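4. Running the gel

Read this section before the kettle goes on. The Clatel tank forgives most things, but not haste.

4.1 Fill the tank to the line with running buffer. The line is the one marked MAX, and it means it.

4.2 Load 9 µl of sample per well. Put the ladder in the first well, where you will look for it later.

4.3 Fit the lid, red to red. Fitting it the other way sends your protein into the buffer, from which it does not return.

4.4 Set the Stakgate supply to 70 V until the dye leaves the stacking gel, then raise it as your protocol directs.

CAUTION: Switch off before lifting the lid. The supply can deliver 600 V and has no sense of humour. 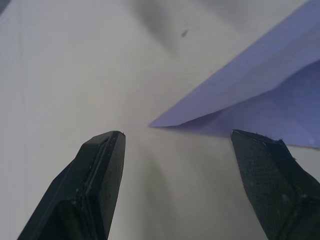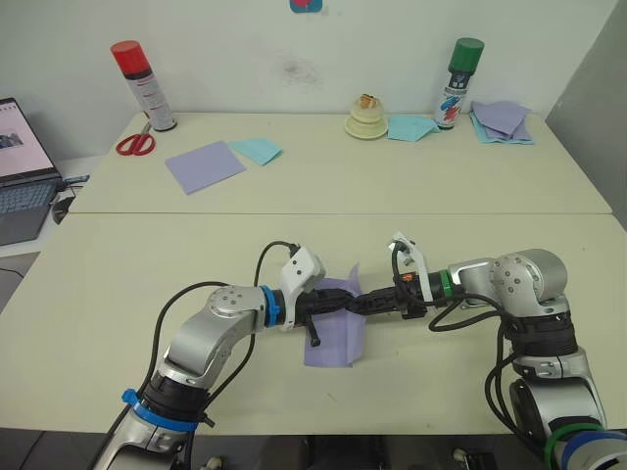 Gripper fingers, first picture; two arms with lavender paper, second picture.

4.5 Stop the run when the dye front nears the foot of the gel. Dye found in the tank counts as late.

4.6 Prise the plates apart with the wedge supplied. A screwdriver also works, once.

NOTE: Spare plates are sold in pairs, as they tend to break singly.

Related guides
Saliba transfer cassette: first use
Rerov blot rocker: levelling the feet
Clatel tank: cleaning the electrodes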